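Judance Robotics Club: Frequently Asked Questions

Last updated February 19, 2022

So many of you wrote in after our open evening that we finally sat down and put the answers in one spot. If yours is missing, send it along and we'll add it!

What does the club do?

We teach robots to shop. That's the short version, and it's the one that gets people through the door. The longer version is that we spend the year getting a two-armed robot ready for the Follasano Challenge, where student teams have to take everyday goods off a store display and put them in a basket. Along the way members learn programming, a fair amount of mechanics, and a lot of patience with cables.

Who can join?

Any student, any major. We have 34 members right now and plenty of them had never touched a robot before October. One of our best gripper people came from the music department. If you can show up and stick with a stubborn problem for an evening, we want you.

Do I need to know how to code?

No. It helps, and you'll pick some up whether you mean to or not, but there is loads to do that involves no code at all: driving the arms by hand, sorting and labeling recordings, mending things, keeping the run log. Milan Martens runs a beginner session before the main meeting, and he starts from zero. Bring a laptop if you have one. If you don't, we have two to lend.

What is the robot working on this term?

Hand tools on a pegboard! Last term was boxes on a flat shelf, and we got pretty good at it, so everybody was feeling confident. Then we moved to hooks. A box sits there and waits for you. A screwdriver on a hook swings the moment a finger brushes it, and the arm has to lift the tool and bring it forward off the end of the hook before it can go anywhere. The display has a scraper, a screwdriver, a small paint roller and a tool with a wooden handle hanging along the lower row, with the packaged scissors and a yellow-handled cutter higher up. The basket goes right at the foot of the board, between the arms.

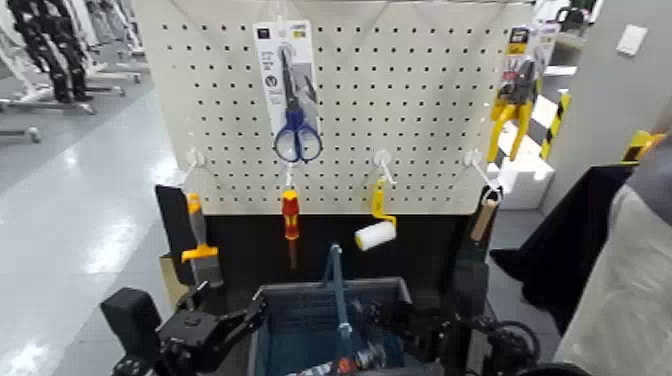
Why hand tools?

Because the shapes are all so different. The roller is mostly thin frame with a fat cover on the end. The scraper is flat and wide at the bottom. A grip that suits one of them is hopeless on the next, and that's exactly what we want a new member to run into in week one. Packaged items are a whole other thing, and we love arguing about them. Do you pinch the card or go for the plastic? Salvador Morais is firmly on the side of the card. Come and disagree with him.

Does the robot do it by itself?

Depends on the day. We begin every new task by teleoperation, with a member driving both arms, and we save each run. Those recordings are used to train the program that later tries the same job alone. We have 2,699 saved runs so far, counting the shelf work from last term. Some are beautiful. Some are a gripper chasing a roller back and forth for a full minute, and we keep those too, in a folder of their own.

What counts as a good run?

Under the club's scoring sheet, the item has to end up inside the basket, everything else has to stay on its hook, and the basket can't tip over. Knocking a neighbor off its hook costs you points even if you get the item you were after. Start positions get changed between runs, so don't be surprised if the scraper is on a hook in one and leaning beside the board in the next. We want the program to cope with a display that isn't perfectly tidy, same as in any real store.
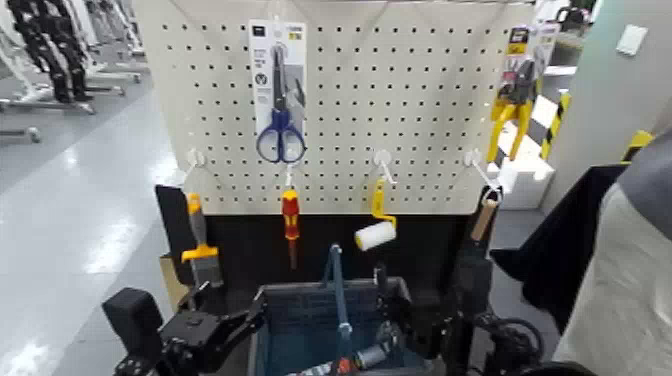

Tool display task, with the scraper beside the board and the leftmost hook free.

Can I drive the arms at my first meeting?

Yes, and please do! You'll get a short safety talk, someone experienced will stand by the stop button, and then you're on. Most people are grinning inside a minute. Expect your hands to feel clumsy for the first few tries. Judging depth is the hard part, especially when you're looking at the tools through the head camera, and everybody reaches short in the beginning.

What should I wear?

Closed shoes, and nothing that dangles. Tie long hair back. Lanyards go in a pocket.

How does the Kosari Cup fit in?

The Kosari Cup is our own in-house contest, held before we pick the team for Follasano. You enter in pairs and each pair gets 2 attempts per item, better one counts. It's friendly but loud. Everyone in the club can enter, including people who joined the week before.

Is there a fee?

There are no dues. The Mertens Fund pays for spare parts and team travel. If you're chosen for the travel team you cover your own meals.

How much time does it take?

One meeting a week, and you can leave early when you have exams. The travel team meets more often in the last month, and that does get busy, so talk to Milan first if you're on the fence.

Can I visit without joining?

Sure! Stop in at any meeting. Please stay behind the person driving, and ask before you pick anything up off the display, as the hook positions get written down before each set of runs.

I have an old tool or a packaged item you could use. Do you take donations?

We'd be thrilled. Light things with odd shapes are best. No open blades, please, and nothing heavier than a small hammer. Leave it with Salvador at the start of a meeting and he'll put it in the bin for next term's items.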